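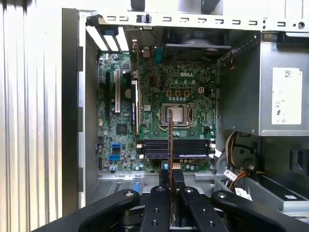 Figure 4. A memory module above its row of slots on a Dell motherboard. The case is lying on its side; the processor is exposed, with no cooler fitted.

4.2 Memory and the order of work

Of all the parts we followed through the Brudgate workshop, memory gave us the most to write about, and we admit that it was also the most fun. A memory module is small, light and worth money on its own. It can be pulled in a few seconds with no tools. It fits only one way round, and yet it is the part that new bench workers most often leave half seated. For a study of how used office computers are taken apart and put back together, that makes it a lovely thing to watch.

The Brudgate stock for this part of the study came to 972 desktops, received in mixed lots from offices and two colleges. Machines that failed the outside check (crushed corners, missing side panels, signs of liquid) went straight to parts recovery and are treated in Section 5. The 700 that passed were opened on the bench, and it is these that we discuss in the rest of this section.

All opened cases were worked on lying flat. Bench workers had tried them standing upright in the first weeks, and several still preferred it for swapping a drive, but for memory the flat position won easily. Pushing a module home takes real force, and with the board underneath the force goes straight down into the bench. With the case standing, the same push goes sideways, the case slides, and the worker's other hand has to leave the latches to hold it still. The flat position also makes the whole board readable at a glance, and we found that workers who could see the processor, the memory slots and the expansion slots together talked more freely about what they were doing and what came next.

The more interesting question is when memory should come out and go back in. The Avent sheet, which the workshop had used before our study, put memory after the processor cooler had been refitted. There is good sense in this: a bare processor is easy to soil, and covering it early protects it. On a board where the memory slots sit close to the processor, though, a cooler takes up much of the space that fingers want. Workers following the Avent sheet would tilt their hands, grip the module at one end, and press that end down first. The far end then stayed slightly high. A module in that state can look fine from above, and the fault only shows up when the machine will not start.

The second sheet, which we called the Kereama order after the bench where it was first tried, moves memory ahead of the cooler. With the cooler off, as in Figure 4, there is open air over the processor and a module can be brought down upright, level along its length, with both ends pressed in turn. Workers took to it at once. The cost is a longer time with the processor uncovered, and the sheet deals with this by keeping cleaning and fresh thermal paste for the very end, after the last module is in. Nothing is wiped until nothing else has to pass over it.

Bevan McAlister, who ran the evening bench, added a step that we had not planned and that we now think belongs in any version of the sheet. Before picking up a module, the worker opens every latch on the row, including those on slots that will stay empty. It sounds like wasted effort. What it does is make the worker look at the whole row and find the right slot before a module is in the air, and it brings out dust, bent latches and the odd scrap of label while there is still a free hand to deal with them. "You want to have met the slot first," was how he put it in his bench notes, and the phrase was soon in use across the room.

We also changed how finished work was checked. Each tray of machines was left unpowered for 60 minutes after assembly and then looked over by a worker from another bench, who pressed lightly on both ends of every module and checked the latches by touch. The wait was there so that the checker came to the tray fresh, with no memory of the machine going together. Workers at first treated the touch check as a formality. By the Wednesday of the second week they were asking to do it, partly (we suspect) for the small pleasure of catching a colleague out!

Two limits should be kept in mind. First, the lots were mixed, and board layout varied from one case to the next. The Kereama order helps most where the slots and the processor are close neighbors; on roomy boards the workers felt little difference and tended to fall back on habit. Second, we did not separate faults caused by poor seating from faults the modules already had when they arrived. A module that failed was reseated once, then moved to the test rig at Jollcombe and replaced from stock – a sound practice for a workshop with trays to clear, but one that leaves us without a clean count of seating errors under either sheet. The Jollcombe logs keep a record for each module but none for the slot it came from, and we have asked for a slot column to be added before the September intake.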